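Chapter 7
Planning Under Doubt: What the Software Thinks It Knows

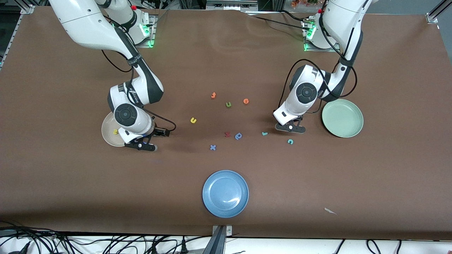
Figure 7.1. A two-arm cell set up for a letter-sorting task, with plates for the sorted pieces.

Ask a class of new students what is hard about sorting foam letters onto plates and most of them will say "seeing the letters." A few will say "picking them up." Almost none will say "deciding what to do next," and yet that is where a good part of the trouble in this chapter comes from.

Consider the letters in Figure 7.1. One yellow piece lies in the cream plate and a yellow "u" lies out on the paper. A color detector will find both. Is the first one done? That depends on what the task says about yellow and about that plate, and no camera can settle the question. If the planner holds a list of finished pieces, it has to trust the list. If it holds no list and looks again each time, it has to trust the detector. Both kinds of trust get broken in practice, and vendors tend to talk about only one of them.

The cream plate raises a second point. Part of it is tucked under the right gripper. Software that rebuilds its picture of the table from every new image may decide that the plate has shrunk, or moved, or gone. We have seen all three in student work. The usual cure is to remember objects for a while after they drop out of view, and the usual cure brings its own disease: the planner goes on believing in a plate that somebody has picked up.

7.1 Claims and what they rest on

This chapter leans on two planning packages, Gonach and Kerholm. Gonach writes a full plan before either arm moves. Kerholm picks one action at a time and checks the table in between. Each has loyal users who will tell you the other approach is a dead end. We don't find the case for either one convincing.

In the Erstead exercise, which you will repeat at the end of the chapter, we ran 102 trials and logged every failure by hand. The hand logging matters. Kerholm's own report marked a trial as a success when the last command finished without an error, and a gripper can close on air without raising one. Before you quote a success rate, find out which line of code writes the word "success."

7.2 Two arms, one table

Adding a second arm is often sold as a way to save time. Sometimes it is. The letters in the figure lie between the two grippers, so both arms may have reason to enter the same space, and a careful planner will make one of them wait – which leaves you with a costly one-arm robot for part of the job.

The Ait Ali rule, used in the rest of this chapter, gives each arm its own zone and treats the middle as a shared strip that only one arm may hold at a time. It is simple and easy to test. It is also slow when most of the pieces land in the strip, and we will not pretend otherwise.

Before reading on, write down the facts your planner would need in order to choose its first letter. Mark each one as measured, remembered or assumed. Keep the page, as Section 7.3 starts from the items in the last group.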